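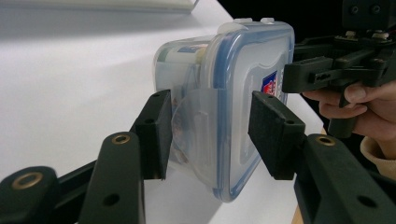
Penalty notice for a pool gate latch: can I dispute it if the latch has since been replaced?

8 shares | 2 answers

I own a house on Galbraith Street in Drirkstead. In March a bylaw officer attended and issued a penalty notice under the pool enclosure bylaw. The stated contravention is "gate not self-latching". The latch at the time was a Piteck spring type. It was stiff but it did catch if the gate was let go from fully open. From partly open it sometimes did not.

I replaced it the same afternoon. The notice gives me 12 days to pay or request a screening review through the Fivero portal. The portal asks for "grounds" and gives a drop-down with no option for "fixed".

Questions:
- Does fixing the latch cancel the notice, or only prevent another one?
- Am I entitled to see the officer's notes before the screening review?
- If I lose, is the penalty higher than if I pay now?

I have read the notice front and back and the last point is not covered. I have no photos of the old latch in place, but I kept it.

Answer
Just pay it. They never cancel these. My neighbour went in with a folder of paperwork and still paid.

Answer (accepted)
Taking the questions in order.

Compliance after the date of the notice does not cancel it. The contravention is complete when the officer observes it. What compliance does is give the screening officer a basis to reduce the amount or extend the time to pay, if the bylaw allows that. Read the section on the powers of the screening officer. In many towns the test is whether the contravention is established on a balance of probabilities, and reduction is a separate question dealt with afterward. You should address both in your request, under separate headings.

Disclosure depends on the local procedure. Drirkstead's notice form normally has a line near the bottom on how to request the officer's record. If yours doesn't, email the clerk, quote the notice number and ask for the notes and any photographs. Do this before you file in Fivero. The portal locks the grounds field once submitted and you will want to have seen the photographs first.
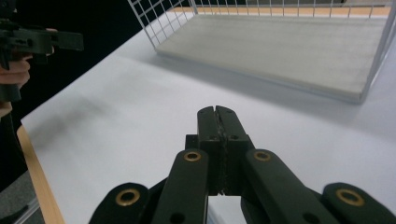

Your own evidence should be about the mechanism. "Self-latching" is usually defined by how the gate behaves when released, so a written record of the old latch catching from fully open only helps you in part, and you should expect to be asked about the partly open position. Photograph the old latch on a table, close enough that the small fittings can be told apart. A shot of the whole gate from the patio will not show that. Then take the same view of the new latch, installed, and attach the receipt.

On cost, there is generally no increase for asking for a review. The extra charges come from missing the deadline or missing the appointment. My own notice, for a fence height matter, had a $62 fee added for non-appearance, and it was more trouble to remove than the penalty itself. If you can't attend, ask in writing for a new time.

If the screening officer confirms the penalty, you can normally go on to a hearing officer, whose decision is final. Check the deadline on the screening decision, as it may differ from the one on the notice.

2 comments

Comment: Drop-down issue: pick "other" and the text box appears. It didn't show on my phone, only on the desktop version.

Comment: Thanks. The record request line was there, in the grey print under the payment stub. Emailed the clerk this morning.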